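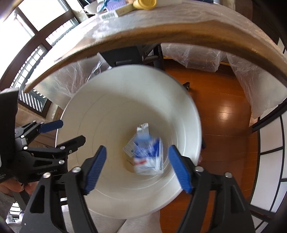

Figure 6. Drop test over the basin, gripper open, carton below the pads.

Print this page | E-mail this page

6.3 Comparing finger pads

Run this test each time you fit new pads to a Wistell hand-held gripper. Use the same carton for both pad sets.

1. Set the basin on the floor, clear of the table legs.
2. Check that the screws at the base of each pad are snug.
3. Grip the carton by its narrow sides and hold it over the basin for 19 seconds.
4. Open the fingers fully in one movement.
5. Log any slip or sticking – a carton that hangs on one pad counts as a fault.
6. Repeat for 40 drops, then change pads.

Note: With two grippers in use, keep the second one still until the carton has landed.

CAUTION: Keep your free hand away from the fingers while they are closing.

Replace pads after 2,000 cycles. Send logs to Evanthia Economou at Lusora.

Print | E-mail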